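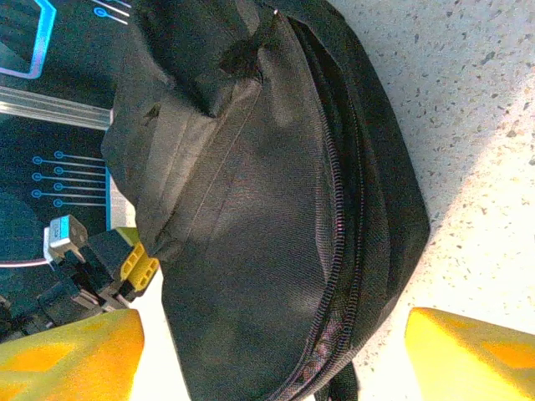 Bag packing, bench notes, 6 August 2022

Same black backpack as in April, the Vernitz one. Main zipper curves a long way down the side and sticks at the bend if the fabric is bunched. Pull the fabric flat first, then the slider. Did 19 opens before lunch, 3 of them stuck, all at the bend.

Books go in before anything else, spine down. The navy ones are close in size, so go by the yellow label. With two in, the bag keeps its shape much better. 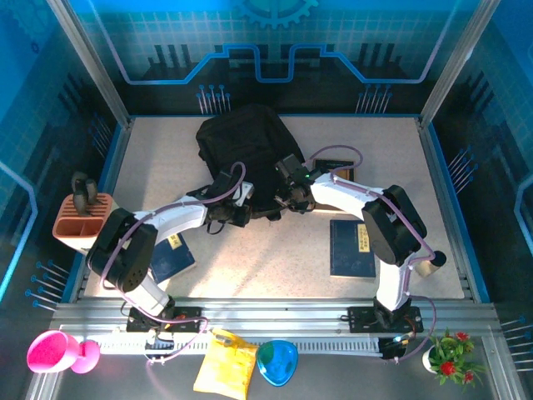
Nadholm wrote back that their bags are packed standing against a wall, and that ours would stop sagging if we did the same. They also want the front panel stuffed with paper. Might try the wall. Not the paper, it adds bulk where the books go.

Lying down, the mouth closes up whenever the bag is let go. Holding one side of the zipper helps.

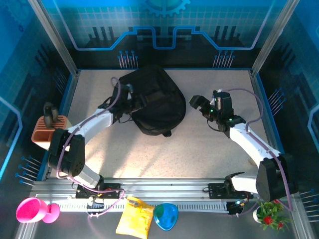 Once the rim drops, start over from the handle end. Pen holder stays out until last, it snags on the lining.

Boxed items are on the list too. Jaren wants 70 packs logged for this bag before we change to the Nikolaidis one. 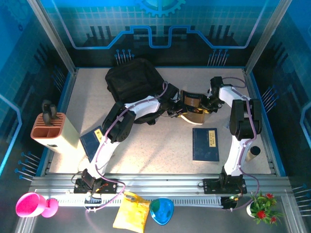
Does a box go in before or after the books? After, on its long side, with the books behind it.

Still to do: wax the zipper, relabel the shelf.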